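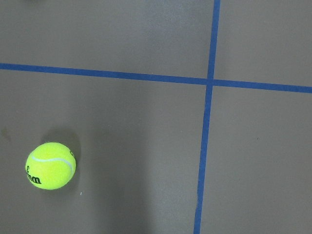
Blue tape on the grey floor, where the two lines cross

Marking out a floor with tape, how fussy should I be?

tapeandtumble
Posted May 26, 2024

Hi all, long time reader, first proper question. We've got a unit in Stostbridge that we're turning into a shared making space, and before any benches go in I wanted to see the layout full size on the floor. So out came the blue tape. One long line across, one long line down, and you get four areas. Big one for the cutting table, the others for storage, sewing and a sort of packing corner.

Trouble is, my lines aren't square. The long one drifts downhill as it goes across and the other one leans to the left. I did it all by eye on my hands and knees and thought I was doing brilliantly until I stood up! Do I pull it all up and start again, or is it near enough for deciding where furniture goes?

Also, how long can I leave the tape down? Benches don't arrive until June.

moss_and_mortar
Pull it up. Sorry! If you place the first bench against a wonky line, everything after it will be wonky too, and you'll be looking at it for years. Snap a chalk line and tape along that. Ten minutes' work.

plumbline
Disagree with moss. It's a mock-up. You want to know whether you can walk between the tables without bruising a hip, and a line that's out by a thumb's width won't change that. Leave it, walk round it for a bit, move it when you change your mind (you will).

moss_and_mortar
It's not a thumb's width though, is it, look at the slope on it. And the edges are wavy as well.

tapeandtumble
Ouch, but fair. The waviness is me pulling it off the roll too fast and then patting it down in a hurry.

Hastau_hen
Stick one end, roll out a good long length, pull it taut just above the floor and lower it in one go. Don't press as you go along, that's what gives you the wiggle. We did our village hall in Hastau like this and it came out lovely.

For getting it square, measure 300 cm along one line from the crossing and 400 cm along the other. The distance between those two points should be 500. If it isn't, swing one line until it is.

plumbline
The 3-4-5 thing is good advice, I'll give you that. Still think it's overkill for a cutting table.

biscuit_tin_ben
What's the floor finish? It looks painted to me, but I can't tell from a photo. I left tape on a painted floor for months once and it took the paint with it. Try a short bit somewhere it won't show and peel it after 2 days.

tapeandtumble
No idea what's on it, it was like that when we got the keys. Will do the test bit by the door.

Right, I've decided. The down line stays where it is for now and I'm redoing the long one with Hastau_hen's method, then checking it with the tape measure. If the measuring says the other one is hopeless I'll do that as well. Moss, you may gloat.

moss_and_mortar
Gloating quietly. Put the new line up before you let anyone carry a bench in!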